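Workshop Tips: Can a Machine Swap Your Memory Yet?

Filed under Computers and Small Repairs, 15 Sep 2023

A reader, Gunvor Kvam, wrote in after my piece on cleaning out old desktops. She wanted to know if she could skip the fiddly bits and wait for a robot to do them. I love this question! I've been asking it at my own bench since February, when I dropped a screw into a power supply and spent 60 minutes fishing it out.

My short answer is not yet, at least not at home. Big motions are the easy part. Memory is where it gets nasty — you have to open the latches, line up the notch, and then push a good deal harder than feels polite. My fingers know the click when it comes. A gripper has to learn that from scratch, and it has to do it with cables hanging in the way (tie yours back first, please).

So for now, the hand method:

Shut down, unplug, and hold the power button for 10 seconds.
Touch bare metal on the case before you touch the board.
Hold the module by its edges and keep off the gold contacts.
Press both ends evenly until the latches close.
Leave the processor alone unless you really came for it.

Belmiro Vieira at the Pemholm repair night thinks shops will have this sorted long before kitchens do, and I'm with him. A bench stays put. My kitchen drawer is different every morning!
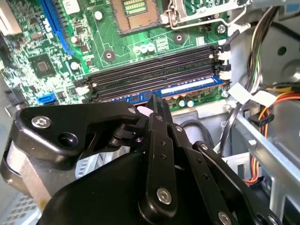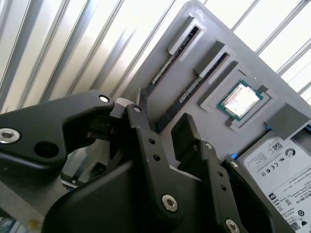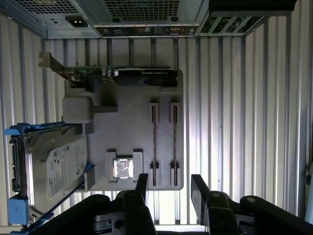
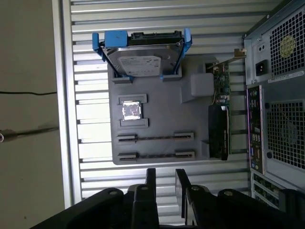 Robot gripper at work around computer parts. The blue memory module in its slot is in the first picture.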